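Ticket: Offset account not reducing interest on split home loan
Product area: Mortgages / Offset and redraw
Lender platform: Kivusov
Priority: Normal
Status: Closed, Wednesday, December 31, 2025

Customer's first message

I have a home loan in two parts, one fixed and one variable, with an offset account that I opened when I switched over from Grovard. The variable part should be charged interest only on the balance less whatever is in the offset. My last statement shows interest on the full balance for the whole month. The offset account was never empty during that time.

The interest charged was 2,564 and I was expecting it to be a good deal less. I have checked the rate and it matches my offer letter. I have logged out and back in, and tried the website as well as the app. Both show the same thing. On the loan summary page, the line that says "Linked offset" has a dash next to it.

Reply from support

Thank you for the details. A dash next to "Linked offset" means the loan does not have an active link to any offset account. The offset account can exist and hold money without being linked, and in that case it works like an ordinary current account that pays no interest.

Please check the following and tell us what you see:

1. Open the offset account, choose Account details, and look for "Linked loan".
2. Note the last four digits of the loan shown there, if any.
3. Compare them with the last four digits of your variable part and your fixed part.

Please don't move any money between the accounts while the ticket is open. It makes the daily balances harder to check.

Customer

Done. "Linked loan" is filled in. The four digits are those of the fixed part. The fixed part shows a dash too, so neither loan thinks it has an offset. I was told on the phone when I applied that the link would be on the variable part, and it says the same on page two of the offer. 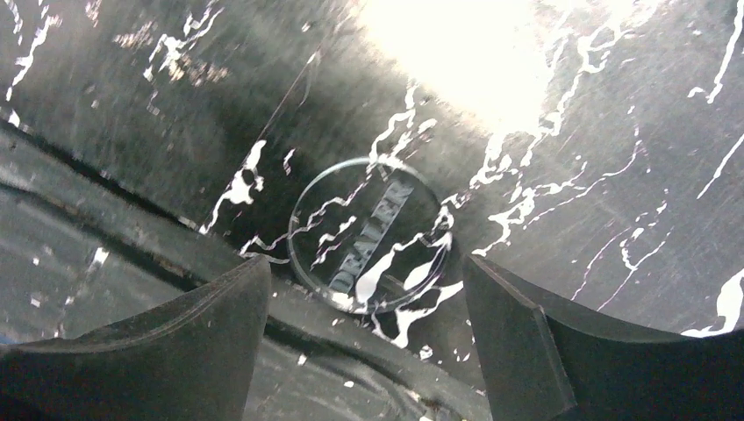
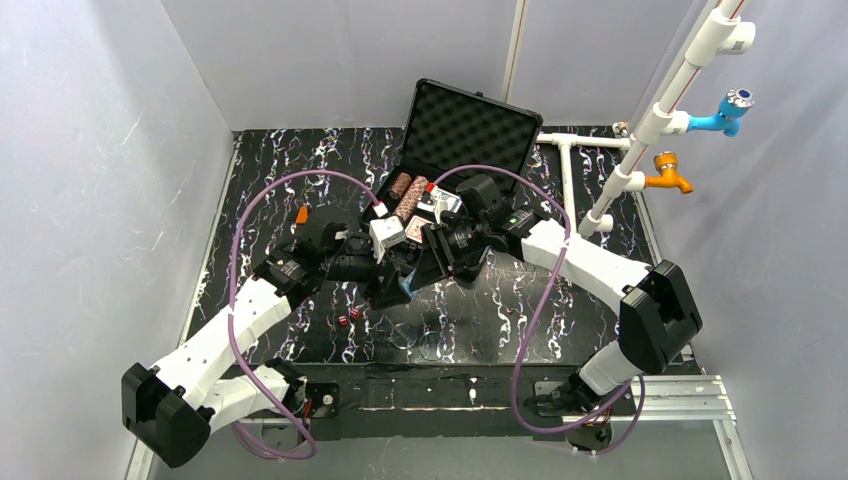

I can't change the link myself. When I press Edit I get "This request cannot be completed online (189)".

Support

Code 189 appears when the loan chosen in the link is of a type that does not allow offset. Your fixed part is one of those. The link was saved on the account side and refused on the loan side, so you see a loan number in one place and a dash in the other. Editing is blocked until the refused link is removed, and that has to be done by our lending team.

I have passed the case to them with a request to:

- remove the link to the fixed part
- add a link to the variable part
- set the start date of the new link to the day the loan was drawn down
- work out the interest again from that date

Could you upload page two of the offer? The lending team needs it on file before they can backdate anything.

Customer

Uploaded. The first try failed because the file was too large, so I saved it again as black and white and that went through.

While waiting, two questions. Will the monthly payment change? And there was a fee of 499 added to the loan at the start. Is that being charged interest too?

Support

The file has arrived and can be read.

On the payment: no, it stays as it is. With this product the offset does not lower the monthly payment. Less of each payment goes on interest and more goes towards the balance, so the loan is paid off sooner. If you would like lower payments instead, that is a separate request and needs a new payment schedule.

On the fee: the 499 is the arrangement fee. You chose to add it to the loan, and it was put on the variable part, so it forms part of that balance and is charged interest like the rest. You can pay it off at any time as an overpayment without a charge. It doesn't need a form.

Internal note, lending team

Refused link removed. New link created to variable part. Start date set to drawdown. Recalculation job queued, runs overnight.

Internal note, lending team

Job ran but stopped on the switch date. Grovard's final figure came through Osell one day later than the drawdown, and the system will not recalculate across a day with no opening balance. Opening balance entered by hand from the completion statement and checked by a second person. Job queued again.

Internal note, lending team

Job complete. Credit posted to the variable part and dated back to the statement. Corrected statement produced.

Support

The link is now in place. Please check that the loan summary shows your offset account number next to "Linked offset", and that a line called "Interest adjustment" appears in the list of transactions. The app can take around 60 minutes to catch up with the website.

The corrected statement is under Documents. The old one will stay there too, marked "Replaced". Please keep the corrected one if you need to send figures to an accountant or to another lender.

Customer

Both are showing on the website. The app still had the dash at first and then updated after I closed it and opened it again. The adjustment is within a few pence of what I worked out, which I assume is rounding.

You can close this. I would suggest that the form should not let people pick a fixed loan in the first place.

Support

Rounding is the likely cause, as interest is worked out daily and rounded at the end of the month.

Your suggestion has been added to an existing request, logged after the same fault was reported on loans brought over from Østergaard. There is no date for the change yet. Until then, new split loans with an offset are being checked by hand after drawdown.

Resolution: offset linked to wrong loan part at set-up. Link corrected, interest recalculated and credited.
Related articles: Linking an offset account; Error 189 when editing a link; How to read an interest adjustment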